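装配间记录本 四月 上午

主题:旧台式机拆解流程,Idcombe 版到底能不能用

Idcombe 那边发来的拆解步骤一共 38 条,Ludger Reuter 说照着做,一台机箱 70 分钟能拆完归类。我不太信。步骤写得很顺,可写步骤的人多半是在一张干净桌子上、用一台刚出厂的机器想出来的。这批是从 Plerkley 收来的旧机,线怎么走全看上一任维修的心情。先拿一台黑色机箱试,把跟手册对不上的地方记下来。

一、放置

手册要求机箱“平放,与台边平行”。我们那张条形金属台面有缝,小螺丝掉进去就得趴地上找。Seo-ah Chae 建议垫橡胶垫,我同意垫,但垫子会盖住缝,也会让螺丝弹得更远。两害相权,先备一个磁性托盘,垫子以后再说。
机箱跟台边平不平行,我看不出对拆解有什么影响。这条建议删。

二、侧板

手册写“手拧螺丝两颗,向后滑出”。手拧的只有一颗,另一颗早换成了十字头,还拧花了。Bereket Tekleab 用大一号的批头顶住才下来。花了 4 分钟,手册给的时间是半分钟。38 条里凡是写了半分钟的,我都打问号。

三、散热器和处理器

散热器先拆,处理器留在插座里,等主板出箱再取。手册要求当场取下处理器装防静电袋,理由是“避免遗漏”。我反对。在箱子里掀压杆,手边全是线,针脚压弯了谁认?Meron Araya 说她在 Gebreyes 见过的做法也是板子先出来再动处理器。别人这么干不等于就对,不过至少跟我想的一样。
硅脂用无纺布加酒精擦,别用纸巾,掉屑。

四、内存

槽已经空了。登记表上这台的内存一栏没填,来之前就没有,还是在我们这儿拔的,查不出来。以后收货时开盖看一眼再签字,这件事我一月就提过。

五、走线

手册最弱的一段,只有一句“断开所有线缆”。哪根先断,哪根后断,没写。下手前先把线看明白:

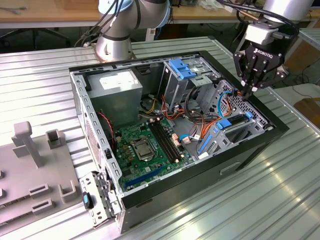
六、线缆顺序(暂定)

红、橙、黑几色的线在箱底缠成一团,硬盘架那边还有一圈黑线垂下来。别从这团下手,先拔主板一侧的插头,腾出空间再理。电源旁边那束黄黑线最后处理,跟电源一起出来。Etenesh Kumsa 想用扎带先捆再拔,我觉得捆了反而看不清哪头连哪头,她不服,下一台让她按她的办法做,对比一下。

七、硬盘架

上面有个蓝色塑料卡扣。手册写“按下即可取出”,我对“即可”两个字有意见,旧塑料发脆,用力前先查侧面有没有固定螺丝。断了没有备件。

八、纽扣电池

在蓝色长插槽旁边。手册根本没提它,而电池不能跟板子一起进回收箱,必须单独收。漏掉这一条,别的写得再细也没用。请 Ludger 转告 Idcombe 补上。

待办

Clellwood 仓库还有 96 台要过来,型号混着。在改完第五段之前,我不赞成按 70 分钟一台排班。Ludger 坚持先排,说做熟了会快。可能会,等有了几台的实测时间再谈。
十字批头再领一套,大一号的也要。
登记表加一栏:开盖时内存有无。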